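Fórum Bancada & Escritório > Mobiliário > Tampos e superfícies

Tampo branco: reflexos, amarelecimento do bordo e passagem de cabos

Tópico fixado. Abrange tampos claros para trabalho sentado ou de pé, com ou sem bordo à vista. Para estruturas elevatórias e motores, usar a secção própria. Perguntas sobre cor de paredes são movidas sem aviso.
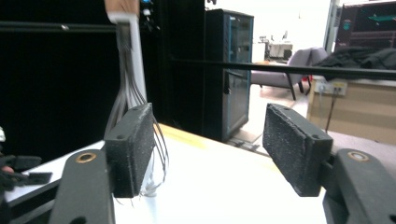
Fatima Rampersad
Moderadora, secção Mobiliário
14/09/2021

Abro este tópico para juntar o que estava espalhado por vários outros. Há três assuntos que voltam sempre: reflexo da luz em tampos brancos, comportamento do bordo ao longo do tempo e descida de cabos até à superfície de trabalho.

Ponto de partida, para termos vocabulário comum. Refletância é a fração da luz que a superfície devolve. Brilho (gloss) é outra coisa: descreve quanto dessa luz sai concentrada na direção especular. Um tampo pode ser muito claro e mate, ou escuro e muito brilhante. Quem se queixa de encandeamento num tampo branco confunde quase sempre as duas grandezas e compra um tampo cinzento com o mesmo acabamento, que continua a mostrar a imagem da luminária.

Quanto ao bordo, um remate em madeira clara à volta de um tampo branco envelhece a um ritmo diferente do plano. O verniz amarelece, a madeira escurece ou clareia conforme a espécie, e o contraste muda. Não é defeito, mas convém saber antes de encomendar uma segunda mesa para encostar à primeira.

Nos cabos, a minha posição é conhecida: feixes finos caídos diretamente sobre o tampo, a abrir em leque, acabam por marcar a superfície e dificultam a limpeza. Prefiro descida presa ao longo da estrutura vertical e saída única junto ao bordo traseiro.

Respostas com medições têm prioridade sobre respostas com opiniões.

tampo_e_meio
Membro

Medições, então. Tampo Furkitz branco, 19 mm de espessura, acabamento que o fabricante chama acetinado. Luxímetro pousado no centro, luminária linear ao teto, sem luz natural: 345 lux. Com o candeeiro de braço ligado, o valor no centro sobe, mas o incómodo aparece muito antes de o número parecer alto. O que cansa é o reflexo da lâmpada na zona entre o teclado e o monitor.

Rodei a mesa 90 graus e o problema desapareceu. O valor no centro ficou igual. Concluo que a geometria pesa mais do que o acabamento.

veio_direito
Membro

Discordo da conclusão. Rodar a mesa resolve para uma posição de olhos e uma luminária. Numa sala com luminárias em grelha, qualquer orientação apanha uma delas. Com acabamento mate a sério não é preciso escolher orientação.

Além disso, "acetinado" não é uma classe. Cada fabricante chama acetinado ao que lhe apetece. Sem valor de brilho medido a 60 graus não há comparação possível entre o Furkitz e outro tampo qualquer.

tampo_e_meio
Membro

Não tenho medidor de brilho. Tenho luxímetro e uma sala com uma luminária. Para o meu caso a orientação bastou, e não custou nada.

O mate a sério tem um preço que não referiste: fica polido nas zonas de apoio dos antebraços. O meu tampo anterior era mate e em dois anos tinha duas manchas ovais brilhantes, simétricas, sem remédio.

Fatima Rampersad
Moderadora, secção Mobiliário

As duas coisas são compatíveis. A orientação elimina o reflexo especular para um observador fixo; o acabamento reduz a intensidade para todos. Quem trabalha de pé e sentado na mesma mesa tem dois pontos de observação, e aí a orientação sozinha costuma falhar.

O polimento por atrito nos mates está documentado neste fórum desde junho, no tópico das superfícies texturadas. Peço que não se repita aqui.

lixa_fina
Membro

Pergunta sobre o bordo. O meu é de madeira clara, comprado já aplicado, e está a descolar num dos cantos. A folga aceita uma lâmina de x-ato mas não aceita um cartão. Injeto cola branca ou tiro a tira toda?

veio_direito
Membro

Depende do adesivo original. Se for termofusível, aquece-se com ferro sobre papel vegetal e pressiona-se com um taco até arrefecer. Cola branca por cima de termofusível não agarra: a película antiga impede a absorção. Tirar a tira toda só se o núcleo já tiver inchado. Passa a unha na aresta do tampo, junto ao canto. Se sentires um ressalto, há humidade lá dentro e a colagem não vai durar.

lixa_fina
Membro

Há ressalto, pequeno. O canto é o que fica junto à janela.

veio_direito
Membro

Então retira a tira nesse lado, deixa secar com a aresta exposta durante vários dias, nivela com lixa num taco rígido e sela antes de recolar. Para selar uso Kekana em duas demãos. Verniz de poliuretano também serve. Não lixes à mão livre, arredondas a aresta e a tira nova fica com uma linha de sombra.

cabo_curto
Membro

Volto aos cabos, porque a regra da moderadora me parece demasiado rígida. Uma calha fechada obriga a desmontar tudo sempre que se troca um equipamento. Tenho uma descida aberta, cabos finos cinzentos agrupados com velcro em dois pontos, e o último troço pousa no tampo com folga. Em caso de troca, abro um velcro e puxo. A limpeza faz-se levantando o feixe com a mão.

Quanto a marcar a superfície, só vi isso com cabos de PVC muito plastificado em contacto permanente com lacados. A migração do plastificante é real, mas precisa de tempo e de contacto contínuo no mesmo sítio.

Fatima Rampersad
Moderadora, secção Mobiliário

A migração é um dos problemas. O outro é mecânico: o pó acumula-se debaixo dos cabos e cada movimento do feixe arrasta-o sobre o tampo. Em branco vê-se pouco o risco e muito a sujidade que depois se aloja nele.

Aceito a descida aberta se houver um ponto de fixação próximo do tampo. Sem esse ponto, o peso do feixe trabalha sobre os conectores.

cabo_curto
Membro

Nesse ponto estamos de acordo. O meu segundo velcro fica mesmo acima do plano de trabalho. Continuo a não ver vantagem na calha fechada para quem mexe nos cabos todas as semanas.

tampo_e_meio
Membro

Uma nota sobre fotografias, já que há quem queira comparar brancos a partir delas. Não funciona. Uma superfície clara e lisa sai com a parte de cima mais luminosa e fria, uma faixa cinzenta ténue a meio e cinzento uniforme em baixo. Tentar tirar dali um código RAL é perda de tempo. O balanço de brancos automático altera a temperatura de cor de uma fotografia para a outra, e o gradiente da iluminação soma-se à cor do material.

Quem precisar mesmo de comparar deve usar amostras físicas encostadas, sob a mesma luz, e trocar-lhes a posição a meio da observação. Se a diferença mudar de lado com a amostra, é do material. Se ficar no mesmo sítio, é da luz.

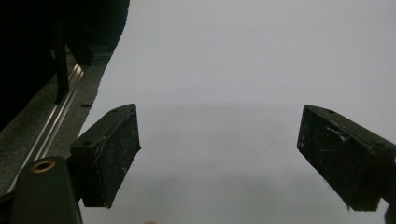
Limpeza e manutenção (respostas movidas de outro tópico)

lixa_fina
Membro

Que produto usam para marcas cinzentas em tampo branco? São traços de metal, do pé de um suporte de monitor. Água e detergente neutro não tiram.

cabo_curto
Membro

Traço metálico é depósito: o tampo é mais duro do que o metal do pé e arranca-lhe material. Binix em creme, pano de microfibra, pouca pressão. Enxaguar e secar. Testar primeiro na face inferior.

veio_direito
Membro

Não recomendo Binix em creme em acabamento acetinado. Tem carga abrasiva, e o fabricante não indica a granulometria. Remove o depósito e altera o brilho na mesma passagem. O resultado é uma mancha mais brilhante do que o resto, visível com luz rasante. Para depósitos metálicos começo por borracha branca de desenho, a seco. Se não chegar, álcool isopropílico num pano. Abrasivo só em último caso e em toda a superfície, para o brilho ficar uniforme.

cabo_curto
Membro

Uso-o há bastante tempo num tampo acetinado e não vejo mancha.

veio_direito
Membro

Com luz de teto não se vê. Apaga tudo, pousa uma lanterna no tampo com o feixe paralelo à superfície e olha do lado oposto.

cabo_curto
Membro

Feito. Vê-se uma zona diferente, do tamanho de uma mão. Em uso normal não dou por ela, portanto mantenho o produto, mas retiro a afirmação de que não altera o brilho.

lixa_fina
Membro

A borracha tirou a maior parte. Resta um traço curto que sinto com a unha, portanto esse será risco e fica como está. Colei feltro no pé do suporte.

Quanto ao canto: tira retirada, a aresta está a secar. O núcleo é aglomerado e estava inchado em 3 cm de comprimento, menos do que eu temia.

tampo_e_meio
Membro

Antes de recolar, confirma a altura da tira nova. As tiras vendidas para tampos de 19 mm vêm mais altas, para aparar depois. Com a fresa Lodetti de aparar apara-se bem, desde que o rolamento corra sobre superfície limpa. Um grão de cola seca no tampo levanta o rolamento e fica um degrau.

lixa_fina
Membro

Não tenho fresadora. Lâmina e lixa servem?

tampo_e_meio
Membro

Servem. Lâmina nova, corte no sentido do veio, deixando uma margem mínima acima do tampo. O resto com lixa fina no taco, inclinado para fora. Fita de pintor na face branca, afastada da aresta só o suficiente para não impedir o corte.

Fatima Rampersad
Moderadora, secção Mobiliário

Atualizo a mensagem inicial quando houver resultado da recolagem. Peço a quem tiver medidor de brilho que publique valores antes e depois de limpeza abrasiva, com indicação do ângulo. A discussão sobre calha aberta e fechada passa para a secção de cablagem, onde já existe um tópico com desenhos.

lixa_fina
Membro

Recolado ontem, com a aresta selada. Canto fechado, sem folga à lâmina. A tira nova é mais clara do que as outras três.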